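松手的学问

凌晨三点多,卡文达·法基尔(Kavinda Fakir)又往表格里加了一行。那张表叫“为什么没放下去”,到四月为止有3,081行。他给每一行都填了原因,最常见的一条是“不知道”,第二常见的一条是“见上”。

表格属于斯提登特(Stident),一套让双臂机器人摆弄小件物品的软件。公司叫布拉纳诺(Branano),在一栋旧纺织楼的顶层,电梯只到下面一层,所有的机械臂都是人抬上来的。软件组有4个人,其中两个坚持认为自己是做感知的,一个坚持认为自己是做规划的,剩下一个是法基尔,负责在他们互相指责的时候把日志调出来。

我去的时候,以为会听到很多关于“智能”的话。结果头一个下午,他们吵的是时间戳。

事情是这样的:相机看见一根试管,算出它在哪儿,把这个消息发出去;手臂收到消息,开始动。这中间隔着几十毫秒到几百毫秒不等,全看那台电脑当时的心情。如果手臂是静止的,这点延迟无所谓。可相机装在会动的头上,手臂自己也在动,等消息送到,“那儿”已经是另一个“那儿”了。感知的人说位置算得没错,是规划的人用晚了;规划的人说我拿到的就是过期货,你们没写保质期。后来他们给每条消息都写上了保质期,又花了两个星期,发现两台电脑的钟差了400毫秒。

“机器人学里最难的问题,”茨季博尔·瓦夫拉(Ctibor Vávra)对我说,“是对表。”

瓦夫拉是这套软件的架构师,说话慢,喜欢把咖啡杯倒扣在键盘旁边,表示今天不再喝了,然后过一小时再翻过来。他早年写过数控机床的控制程序,那是个讲规矩的行当:工件夹在哪儿,图纸上写着,误差以丝计算。他转行时带来了这套规矩,头一年基本都在为它们举行葬礼。

第一个下葬的是“物体有一个位置”。在斯提登特里,物体没有位置,只有一团关于位置的看法。看法有浓有淡,瓦夫拉管它叫雾。一根试管站在蓝色的架子里,盖子颜色鲜艳,雾就薄;试管歪了,半截又让夹爪的指头遮住,雾就厚起来。规划程序的任务是在雾里伸手。雾太厚的时候,它应该先挪一挪,换个角度再看一眼。这个“应该”,他们写了将近一年。

难处在于,多看一眼是要花时间的,而投资人来参观的时候,没有谁喜欢看机器人沉思。早期版本干脆不沉思,看一次就抓,成功时行云流水,失败时也行云流水。后来的版本过于谨慎,有一回对着一个空孔反复端详,法基尔出去吃了顿面,回来它还在端详。现在的做法是给犹豫定预算:每次动作允许看几眼,花完了就得做决定,要么抓,要么承认自己不行,叫人来。

叫人来这个功能,组里最初很抵触,觉得丢脸。瓦夫拉力排众议。他说机床也有急停按钮,没听说哪台机床为此自卑。

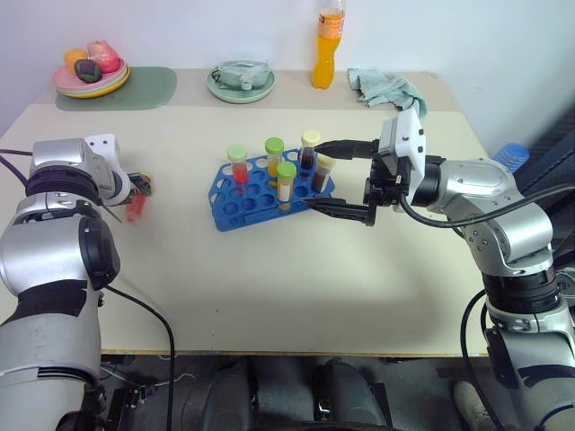

斯提登特的操作台。右臂夹爪张开,两根黑色指尖之间是一支倾斜的试管。

试管是个刁钻的考题。它透明,深度相机看透明的东西基本靠猜,常常直接看穿过去,报告说试管的位置上是一面墙。感知组试过许多办法,最后最管用的一个朴素得让人难为情:先认盖子。盖子不透明,颜色又艳,找到盖子,再顺着往下推管身。为此他们专门写了个模块,内部叫“戴帽子的人”。凡是没戴帽子的,一律不算人。

架子也不省心。孔是圆的,一排一排,看上去是世界上最好懂的东西,麻烦恰恰在于每个孔长得都一样。程序很容易数错一排,然后信心十足地把试管送到邻居家里去。台阶式的架子更热闹,高低两排从斜上方看过去会叠在一起。法基尔那张表里,有相当一部分行的备注是“孔对,排不对”,另有一些写着“排对,孔不对”,还有一行写着“都对,架子不对”。最后那行我问了,他不肯细说。

桌上的其他东西也归感知组管。他们的规矩是不准清场,盘子、饮料瓶、皱巴巴的布,该在哪儿在哪儿。道理讲得通:一套只认识试管架的软件,到了真实的房间里,会把揉成一团的布当成地形。规划组对这条规矩有意见,因为碰撞检查每多一件东西就慢一点,而布这种东西又没有固定形状,只好用一个大方盒子把它罩起来,当作禁区。禁区一多,手臂就像在瓷器店里倒车。

更何况手臂有两条。

两条手臂比一条手臂难得多,这点我原先不理解。我自己有两条,没觉得吃力。瓦夫拉在白板上给我画了张图,大意是:每条手臂有一堆关节,每个关节能转的角度合起来是一个空间,两条手臂的空间再乘到一起,就得到一个谁也画不出来的东西,所以他画了一个土豆。规划就是在土豆里找一条路,路的两头是现在的姿势和想要的姿势,中间不能碰桌子,不能碰架子,尤其不能让左臂的胳膊肘捅到右臂的手腕。

他们最早的办法是轮流:左边动,右边等;右边动,左边等。安全,也慢得像两位老先生在门口互相谦让。现在的办法是让两条手臂同时规划,各自把未来两秒要占的地方先登记下来,谁登记得早归谁。登记冲突的时候有一套仲裁规则,代码里这个文件名叫zou,来历据说是中文的“走”。一位懂中文的实习生起的名,他走了以后,文件里的注释就没有几个人读得懂了,也没有谁敢动它。组里流传的说法是,zou里有一段十来行的代码,删掉以后一切照常,只是左臂从此再也不让右臂。他们又把那段加了回去。

还有线缆。规划程序眼里的手臂是一串干净的圆柱体,真实的手臂外面挂着黑色的线,一弯一弯地垂着,会跟着动,也会钩住东西。线缆很难建模,大家便假装它不存在,直到它钩住什么。法基尔的解决方案是在表格里单开一列,列名叫“线”。至于软件上的解决方案,是禁止手腕朝某个方向多转半圈。这条限制没有任何理论依据,在代码里占一行,后面的注释只有一个感叹号。

隔了几条街,有家叫瓦内克斯(Vanex)的公司走的是另一条路:不写规则,不登记,不罩盒子,把人示范的动作喂给一个大网络,让它自己学。布拉纳诺的人提起这家,语气像老裁缝提起缝纫机。瓦夫拉倒很坦白,说自己去看过两回,有些动作确实漂亮,漂亮得他回来以后一整天没写代码。他问对方,要是做错了,怎么知道错在哪儿。对方说,再喂一些。

“我们也在喂,”他说,“只是我们喂的时候要填表。”

斯提登特如今其实两样都有。抓取那一小段交给学出来的模型,前后的移动仍由老派的规划器负责,两边之间有一道交接手续。这道手续是目前全组最头疼的地方。模型交回手臂的时候,姿势常常有点怪,规划器接过来一看,觉得自己不可能处于这个姿势,于是拒绝出发。为了让规划器接受现实,他们给它加了一个宽限:起点稍微越界,可以不追究。法基尔把这叫大赦。

我待的最后一个晚上,他们在调松手。抓东西有许多论文,松手的论文少得多,似乎大家默认,能拿起来就能放下。可指头张开的那一瞬间,试管如果还没坐稳,就会跟着歪;指头张得太开,又会蹭到隔壁那支。夹爪张到几成、停多久、先往上退还是先往旁边退,组里的4个人有大约五种意见。当晚试的是瓦夫拉那种:先张开一点点,停住,看一眼,再张开。

屏幕上,雾薄了一些,又厚了回去。法基尔盯着曲线,手已经放在键盘上了。

“先别写原因,”瓦夫拉把咖啡杯翻了过来,“让我看看时间戳。”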